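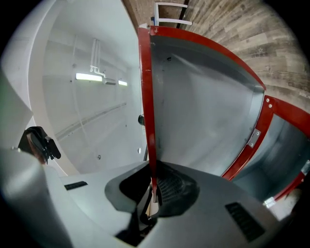
Print this article | E-mail this article

4. Hinged metal compartments in shared storage rooms

4.1 Selection of units

The survey covered 46 storage units in two buildings in Treltberg, both of which are managed under the Dadik housing program. Units were included if they had at least one hinged metal panel and were open to use by more than one household. Free-standing shelves, plastic tubs and lockers with sliding doors were left out, although residents often used them for the same goods. A separate account of the shelves is given in Section 6.

Residents and staff did not agree on what the units should be called. The terms "bin", "cupboard", "locker" and "box" were all recorded, at times for the same unit. Sikora and Marikar argued in the first round of coding that the name given to a unit guided what people put into it. This paper uses "compartment" for any enclosed or partly enclosed metal space, and "panel" for the sheet metal part that closes or lines it. Where it could not be settled whether a part served as a door or as a side of the bin, it was coded simply as a panel.

4.2 Frame, lining and colour

Painted frames with bare metal interiors were the most common arrangement in the sample. Figure 4 shows compartments of this kind, with a bright red frame and a brushed grey interior. Hinge plates connect the sections, and screws are visible on one of the plates. Faint specks and scuffs can be made out on the metal near the top of the large panel.

Figure 4. Red-framed metal compartments with an open panel, set before a wall with a wood-grain or weathered plank texture.

Colour mattered more to residents than the research group had expected. In interviews led by Yevdokiia Antoniuk, people gave directions by colour before they used a number or a position, and several could not recall that the units were numbered at all. Parents in particular told children to put things "in the red one". When the frames in the second building were repainted to a single colour in October, misplaced items rose for a time and then fell back as residents learned the new layout.

Interior surfaces drew fewer comments. Bare metal was described as easy to wipe and noisy to load. Five households had placed towels or sheets of cardboard on the floor of their compartment to soften the sound, and one had lined the sides as well. Management guidelines neither allowed nor prohibited this. Surface marks were recorded but were not treated as a measure of use, as the age of many of the panels was unknown.

4.3 Hinges and the open position

The position in which a panel was left proved harder to record than its condition. Győző Lakatos visited each room at set times and noted whether panels were open, partly open or closed. Open panels were common near the entrance and less common at the far end of both rooms. Residents said that they left a panel open when they meant to come back, or when both arms were full.

Nine units had hinges that would not hold the panel in place when it was opened fully. Users dealt with this in various ways, including a folded mat, a shoe and a length of cord tied to the next frame. The supplier, Bodnár, offered a stiffer hinge during the study period. It was fitted on request only, and too few were installed to support a comparison. The older Sidano units had no such fault, but their panels were heavier and were disliked by residents who had trouble with their hands.

Adjoining compartments raised a further point. Where two sections met at a corner, opening both at once left little space to stand. Neighbours worked out informal turns, and complaints were rare. Attila Sipos, who reviewed the complaint records, found that most of them dealt with lighting and with goods left on the floor.

4.4 Limits of the survey

Both rooms were dry, indoors and heated in winter, and the findings should not be applied to outdoor units. Contents were recorded only where the household gave consent. The coding sheet used for frames, panels and hinges is reproduced in Appendix B.

Print | E-mail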